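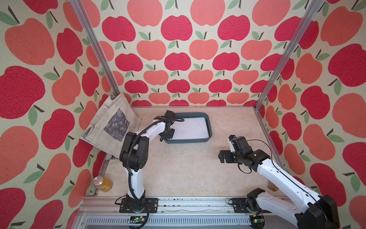

Swapping the fans in the Wanwood case

Jul 23, 2026

I finally got around to the fan swap I've been going on about since spring! The Wanwood is a lovely case to look at, but the two fans it ships with have a whine that drove me up the wall, and my graphics card was hitting 72 degrees in anything more demanding than solitaire. So out they came, and in went a pair of Dandow 140 mm fans (the plain black ones, no lights, I'm past all that).

The front one took five minutes. The rear one took most of an evening -- the screw holes on the Wanwood are a hair too close to the motherboard's power plug, and I ended up unhooking the cable, putting the fan in, and then feeding the cable back around with a pair of tweezers. If you have small hands you'll do fine. I don't.

Noise first. At 659 rpm I can't hear them over the fridge in the next room, and I've left them there for everyday stuff. Under load the card now sits up to 8 degrees cooler than before, depending on the game and whether I've got the window open. I was hoping for a bit less noise from the card's own fans too, and yes, they ramp up later than they used to.

One grumble: the rubber corner pads on the Dandows are soft enough that I tore one pulling it through. They don't put spares in the box. I wrote to Niazi, the shop I bought them from, and they mailed me a little bag of pads for the price of a stamp, so full marks to them.

A few of you asked about dust filters. I have the Gritgate mesh one on the front and it's fine, if a bit fiddly to get off for cleaning. I'll do a proper write-up in September, once it's had a summer of cat hair to deal with.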